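Indwood Opens Drink Container Sorting Table to Residents

INDWOOD, April – Residents of Indwood can now bring their empty drink containers to a sorting table at the Gunuvach community hall and learn which ones go where. The table is open every afternoon until 4 and is free to use.

The project, called Pusis, grew out of a short trial last winter, when 30 households in the Rahman neighborhood saved their cans and bottles for a month. Together they brought in 900 containers, far more than the organizers had hoped for!

"People were so keen to get it right," said Ok-hee Chae, who runs Pusis. "They'd hold up a can with a label in Korean, or a bottle with an odd cap, and want to know what to do with it. So we put everything out on a plain white table and talked it through. I loved those afternoons, and I can't wait to have more of them."

Visitors start with a mixed group of everyday drink packaging and work through it at their own pace. Cans go together, plastic bottles have their caps checked, and disposable cups get a group of their own. A first try usually takes roughly 3 minutes, and children are very welcome to join in (many are quicker than their parents).

Schools and clubs that would like to book a group visit can ask at the hall's front desk.
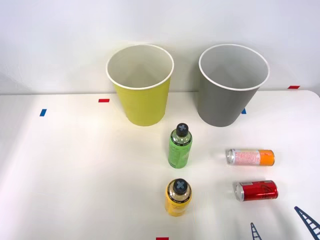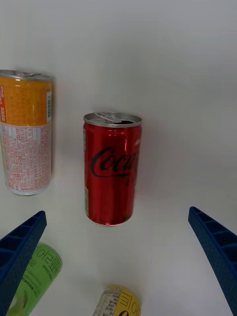
Drink containers on the white sorting table. Photos: Pusis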